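Autumn progress report to the Gumura Community Sport Fund
Godudov Ladies Football Club, written by Kyu-ri Chae, club secretary
23 Nov 2022

Hello again, and thank you for being so patient with me over the paperwork. I know you like these reports kept to two sides, so I'll try, but we've had a very busy autumn and I do tend to go on.

Results first, as that's what everybody asks me in the supermarket. We've played 9 league matches and we're sitting in the bottom half of the table, with 7 points. I won't dress it up, we hoped for more. The first month was grim. We lost three on the bounce, two of them to goals in the last few minutes, and Geum-ok Choo (our manager, for anyone at your end who hasn't met her) had a face like thunder on the coach home from Harms. But since she moved Ha-rang Maeng out to the left and went to a back three, we look like a proper side again. The draw at home to Oltulix Athletic was the best I've seen us play in two seasons. We were a goal down at the break and could easily have been three down, and then Ha-rang got on the end of a corner with her shin, or possibly her knee, she's claiming both!

Now for the part your grant paid for, which was the new under-14 girls' section. We said in the application that we'd get 20 girls signed up by the end of November, and we have. Every one of them is registered with the league and has her forms in, including the medical ones, which took some chasing. They train on the bottom pitch straight after school and Kyung-hwa Jeon takes the sessions. She did her coaching badge over the summer with the money you set aside for it, and passed first time. The girls adore her. She's strict about punctuality and soft about everything else.

They've had two friendlies so far. We lost the first one heavily and won the second, and I don't think I've ever heard a noise like it on that touchline. One of the grandads had to go and sit in his car for a bit.

The floodlights are the sore point, and I'd sooner tell you now than have you find out in the spring. The contractor came to look at the two old columns at the far end and said the bases need doing before he'll hang anything new on them. We hadn't budgeted for that. We've asked for a second quote and I'll send it on as soon as I have it. In the meantime the under-14s finish early when the light goes, and the first team have been training on the school's artificial pitch, which eats into the match-day takings but keeps the sessions going. None of your money has been spent on the lights yet. It's all still sitting in the separate account, as agreed.

Kit is a much happier story. The under-14s have their home shirts, shorts and socks, plus a set of bibs and a bag of size four balls. We also put the old club shirts up for sale on the website to raise our share of the match funding, and that went far better than any of us dared hope. Gyu-bin Wi has been running the shop side, doing the orders in the evenings after work.

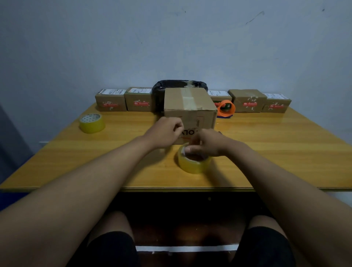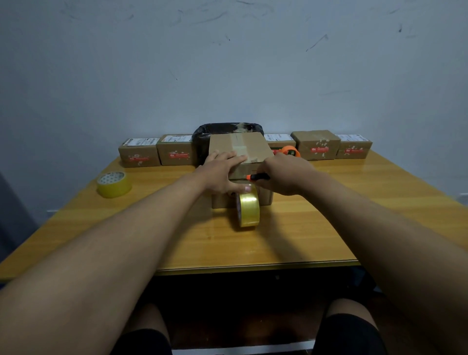
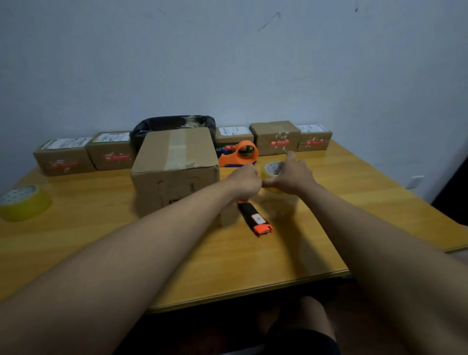
The shirt sale has brought in £261 after postage, and every penny of it goes towards our side of the match funding. We thought it would only be parents buying, but orders have come from all over, including one from a woman who played for us years ago and wanted her old number (she got it, and wrote us a lovely note back). Postage is the thing that stings. We've started reusing whatever cartons people bring down to the clubhouse, so really all we have to pay for is the carriage and the clear packing tape, and I've had to ask for a bit more in the budget for that, as you'll see on the sheet. It's a small line but I didn't want you wondering what it was.

On the spending more generally, coaching costs are exactly where we said they'd be, kit came in a little under, and pitch hire is over because of the business with the lights. If you're happy for us to move the kit underspend across to pitch hire, could you drop me a line to say so? I don't want to shift anything between headings without having it in writing from you.

A few things haven't happened yet. The open morning for primary school girls was rained off and we've not found a new date, mainly because the bottom pitch has been like soup. I'd like to do it indoors if the school will have us. We also promised a referee's course for two of the older juniors, and only one has put her name down so far. I'm working on her best friend.

Before the next report we've got the return match with Harms, which the whole squad has been muttering about since September, and then a cup tie away against a side two divisions above us. Geum-ok says she isn't bothered about the cup. I saw her notebook and she's very bothered about the cup. The under-14s have another friendly pencilled in, weather permitting, and they'd be thrilled if somebody from the fund could come down and watch. The tea's decent and there's usually a bacon roll going.

The spending sheet and the registration list are attached, along with Kyung-hwa's certificate. Give me a ring if anything doesn't add up, evenings are best.

With very best wishes from all of us,
Kyu-ri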